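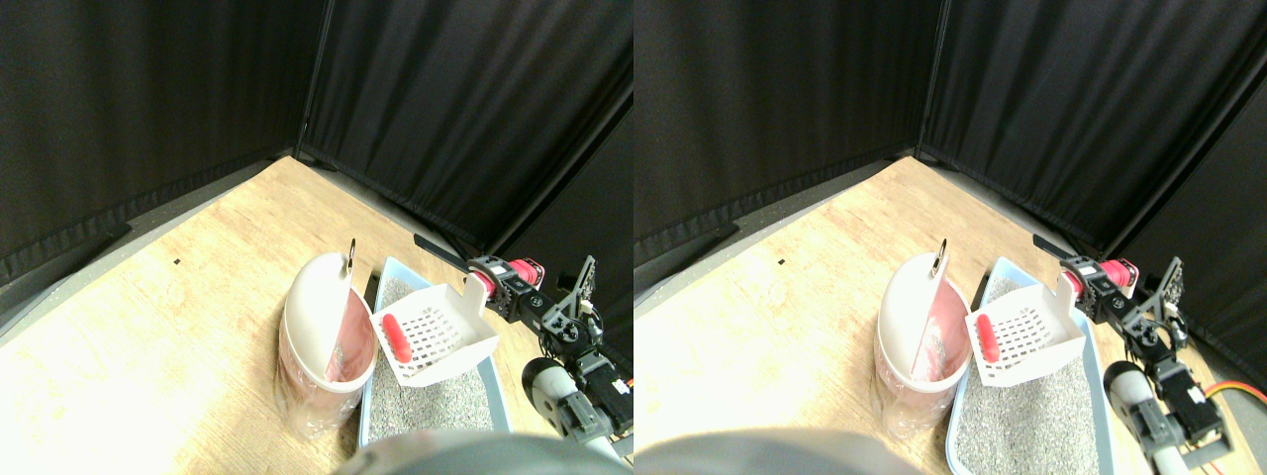 Plarnitz Upright Equipment Cabinet: Review

Published by the Britlow Recreation Office, October 4, 2025

The Plarnitz Upright is a steel storage cabinet sold for school gyms, community halls and small clubs. It is meant for equipment that is lent out and returned many times a day: rackets, bats, jump ropes, small balls, cones, bibs and the loose items that go with them. This office placed one cabinet in the lower hall at Britlow in March and has kept it in daily use. The review covers assembly, layout, locking, wear and upkeep. The cabinet was bought at the normal price through our usual supplier.

Assembly

The cabinet arrives flat in two cartons. The heavier one holds the back, the base and both doors, and should be moved by two people. The printed instructions are clear as far as the fitting of the side panels. After that they become hard to follow. Step 9 shows the upper rail from the front while the text describes it from the back, and our staff fitted it upside down on the first attempt. The rail can be removed without damage, although the screws are tight and the supplied wrench is short. A longer wrench is recommended.

Halls with uneven floors should note that the feet adjust by turning, and that they can be reached only while the cabinet is empty and tipped back. We set ours twice. The wall bracket is included in the carton, but the wall screws are not. The bracket should not be treated as optional in any room used by children.

Layout

The interior is divided into a hanging section on the left and shelves on the right. The hanging section has 12 padded hooks on two rails. Each hook takes one racket by the throat, or one bat by its cord. The padding has held its shape well. The hooks slide along the rail and lock with a thumb screw, so larger frames can be given more room. Full-size tennis rackets fit on the lower rail only if the shoe tray is taken out.

There are six shelves, all adjustable. The shelves have a raised front lip, which keeps balls and shuttle tubes from rolling out when the doors are opened. The lip is a sensible feature and we would like to see it on other cabinets at this price. It does make the shelves harder to wipe down, and dust gathers in the corner behind it.

A narrow door pocket is provided for papers. It holds a sign-out sheet and a pen and very little else. We moved our sheet to a clipboard on the wall within the first month.

Handles and grips

Equipment hung by the head leaves the handle free, and this is the arrangement we prefer for lending stock. Staff can check the grip of each item as it comes back without taking it off the hook. Worn tape at the lower end of a handle is the most common fault we record, followed by missing end caps. Under the earlier system, in which everything was placed in deep bins, both faults were often missed until a member complained. 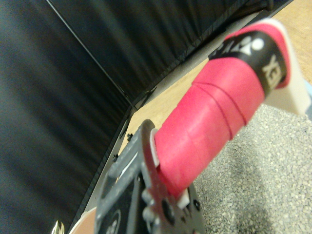 Grip tape and white end cap on a handle.

The hanging section is vented through a row of slots at the top and bottom of the back panel. Air moves well enough when the cabinet stands a hand's width from the wall. Pushed tight against the wall, it began to smell after a week of evening sessions. The manual does not mention this point and should.

Locking

The doors close with a three-point latch and a keyed handle. Two keys are supplied. Extra keys must be ordered from Plarnitz by serial number, and our order took nine working days to arrive. The serial number is printed on a label behind the lowest shelf - it should be copied down before the cabinet is filled.

The latch is firm and has given no trouble. The handle stands well out from the door, however, and bags and sleeves catch on it in a narrow hallway. Buyers with limited space may wish to compare the Morris Slide, which has sliding doors and a recessed lock. We had the Morris on loan for a short period and found it easier to live with in a tight space. Its shelves are fixed, and only half of the interior can be reached at one time.

Wear

The gray finish marks easily around the handle and along the bottom edge of the doors. The marks do not go through to the metal. One shelf clip bent under a crate of wooden skittles, which was probably heavier than the maker intended. The replacement clip came free of charge. The hinges have needed no attention. The doors still meet evenly, which could not be said of the Jellness cabinet it replaced, where the left door had dropped so far that it had to be lifted to close.

Noise is a small concern. The doors ring when shut quickly, and the sound carries into the meeting room next door. Felt pads from a hardware store have reduced it.

Upkeep

The following routine has worked for us and is given for other halls that lend equipment.

Wipe the hooks and shelves weekly with a damp cloth and mild soap.
Check the thumb screws on both rails at the same time.
Empty the cabinet once each season and clean behind the shelf lips.
Keep cleaning sprays out of the hanging section.
Leave the doors open for a while after a busy evening.

Who it suits

The Plarnitz Upright is well suited to a hall with a staffed desk and a moderate stock of rackets and bats. It is less suited to outdoor clubs. The feet are plain steel and began to show rust where the floor is mopped, and we would not place the cabinet in an open shed. Groups that store mainly large balls or nets will find the hanging section wasted and should look at a plain shelf unit.

Rating

Assembly: fair
Layout: very good
Locking: good
Finish: fair
Upkeep: good

The office has approved the purchase of a second cabinet for the upper hall. It will be ordered with the plain base in place of the shoe tray, and with two spare keys.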